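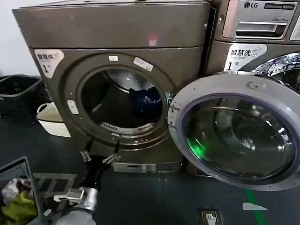 Rules for robots working around other machines. I have been reading them for a living for 11 years and I have opinions. Thread.

Start with the one everybody skips: who is allowed to put a hand in the drum, and when. On a laundry cell you have an arm that reaches into a washer. You also have people who reach into the same washer, usually for one sock. The written rule in most places is "do not enter while robot is operating."

Define operating. Go ahead. Is it operating when it's stopped with its fingers at the door, waiting for a signal? Ask three people on the same shift. I did this in June at a site that uses the Lostisent procedure pack and got "no," "sort of" and "depends if the light is on."

Which light? There's one on the arm, one on the cell, and washers have their own.

The Lostisent pack is 4 binders. I have read all of them. The page you need, how to get the arm out of the way by hand when the power is off, is in binder three behind the warranty terms.

My test for any procedure: can the night person find it and do it without phoning anyone? If the answer is no, then what you bought is paperwork for the auditor.

Next. Labels. The unit in the photo has a big sticker with a 1 on it, 智慧洗 1号. Good, I like a big number. Now look over to the right at the LG. Also 智慧洗, also 1号.

Maybe there's a scheme behind that. Could be the number belongs to the station and not to the washer. Fine! But then write that down somewhere a new hire will read it, because "stop number one" shouted across a room has to mean a single thing.

I'd want every machine the arm can touch to have its own number, and I'd want the same number on the breaker, on the screen and in the log. I have asked for this at every site I've visited. The usual reply is that everyone knows which is which.

Doors. A front loader door swings out and takes up a lot of room, and the glass is thick. If the arm's work area was drawn with the door shut, the drawing is wrong for half the job. Redo it with the door fully open. Then redo it with the door half open, which is how people leave it.

Ward Timmermans sent me the Hoekstra checklist last week and asked me to be nice about it. It has a line that says "confirm door position." Confirm how? By looking? With a switch? Does the robot confirm it or does the operator? I'm being as nice as I can.

To be fair to Hoekstra, they do tell you to test the stop button with a load in the gripper. Very few checklists bother. A stop with an empty gripper shows you very little about what happens to a wet bedsheet.

Does it hold on? Does it let go? Both can be right, but you should pick one before the sheet is wrapped around something. I want that choice on paper with a name next to it.

Floor lines. There's a green one in the photo. I like painted lines and I don't trust them. Paint tells people where somebody wanted them to stand on the day it was painted. Then the basket moves, the bin moves, a mat goes down, and the line stays put.

So my rule is that anything on the floor inside reach goes on the drawing, baskets and basins included. If it has no place on the drawing, it leaves before the arm starts. People call this fussy. They are welcome to come and restart the cell after it has tried to pick up a basin.

Numbers. The Hikari brochure says 3000 loads with no safety incident. I wrote to ask what they count as an incident. A pinched finger? An arm leaning on a door? Somebody hitting stop out of nerves? I'm told a definition is being prepared.

So the count came first and the definition is on its way. You will see this a lot. Always ask for the near misses. If a site has zero of those in the log, I assume the log is in a drawer.

Someone at Indham wrote back to an earlier post of mine that too many rules will kill small automation projects. I half agree. Nearly everything I'd insist on fits on one sheet: what stops it, what it does with the load when it stops, how to free a person, which machine is which, who can restart it.

Tape that sheet up at eye height next to the washer. Keep the binders if you like them.

Posting this Mar 29, 2020 with most site visits off, so I have time to read. If your cell has a written rule for a door left half open, send it to me. I've been asking for a while and so far I have one, and it says "close door."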